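Pliketti Review: Two Arms, One Table and a Lot of Waiting

By Nisha Katiyar

Pliketti is a subscription program that teaches a pair of table-mounted robot arms to tidy up. You supply the arms, it supplies the skills: clear a table, sort small things, put soft items in a bin. I used it for most of February and I paid for the plan myself.

The short version is that it can do chores, some of them, slowly, if you stay in the room.

Setup

Setup took a Sunday. The guide assumes you already have both arms talking to the computer, and if you do, you are past the hard part. Calibration has you touch each gripper to a set of printed marks. It failed on me twice with the same message ("pose out of range") and then passed when I moved the table a little closer to the wall. The manual has one line on this and it's in the appendix.

The app is fine. Big stop button, clear log, ugly colors. It asked me to rate it far too often.

What it does well

Hard things with a clear shape. Boxes, cups, plates with a rim, toys. If an object keeps its shape when you pinch it, Pliketti will usually get it on the first or second try and put it where you asked. I ran 100 pickups with hard objects over several evenings and it finished 91 without help. That is better than the Ullness program I tested last year, which liked to push cups along the table until they fell off.

It is also careful. In all that time it broke nothing, and it stops as soon as a hand comes near.

What it does badly

Anything soft. Cloth bags, socks, plastic bags, a dish towel. The arms go down, the fingers close, and they come up with a pinch of fabric that slides out halfway to the bin. On soft items I got a little over half. Thin plastic bags were the worst and I stopped counting them.

Zippers are listed on the box as "supported." I would call that generous. It can find a zipper pull and sometimes hold it, but opening a bag also means keeping the rest of the bag still with the other arm, and the two arms don't work together well yet. One pulls and the other gets there late. My best run on a zipped bag was 5 tries for one opening. A small child could do it faster and would enjoy it more.

Speed is the other problem. My test was a mixed table, cleared into two bins. The fastest full run took 332 seconds. I did the same table by hand in under half a minute, and I wasn't hurrying.
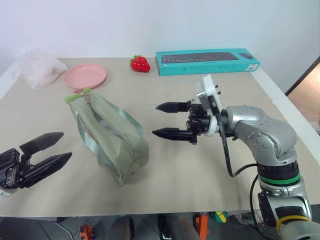
4 min read

The green pouch is the kind of item I mean. It lies flat, it has creases, and the pull sits at one end, so the fingers have to come in at a useful angle. The pink plate and the keyboard and mouse box are much easier work. So is the toy strawberry, which it picked up every time I tried it.

What about a shop?

I asked Luminița Cozma, who runs the packing room at Gusard, whether she would use something like this. They tried a similar pair of arms for putting small parts in mailers. Her answer was that it was good for the same part all day long and no good for mixed orders – the arms needed a person for every odd item, and that person could have just packed the order. They kept one station going on night work, where slow doesn't matter much.

That matches what I saw at home. Repeated work with stiff objects is close to ready. A kitchen table after dinner isn't.

Price and support

The home plan is monthly and you can cancel in the app, which I tested. Support answered in a day and the person knew the product. The Carnegie update is supposed to bring better two-arm timing. I'll run the zipper test again when it ships and add the numbers to this page.

Should you buy it?

If you already own the arms and like this stuff, yes, for a month or two. If you want less housework, no. I spent more time putting things back on the table than the arms spent clearing it.

Rating: 3 out of 5

Good: reliable with hard objects, safe, decent support
Bad: slow, poor with fabric and bags, zipper claim is a stretch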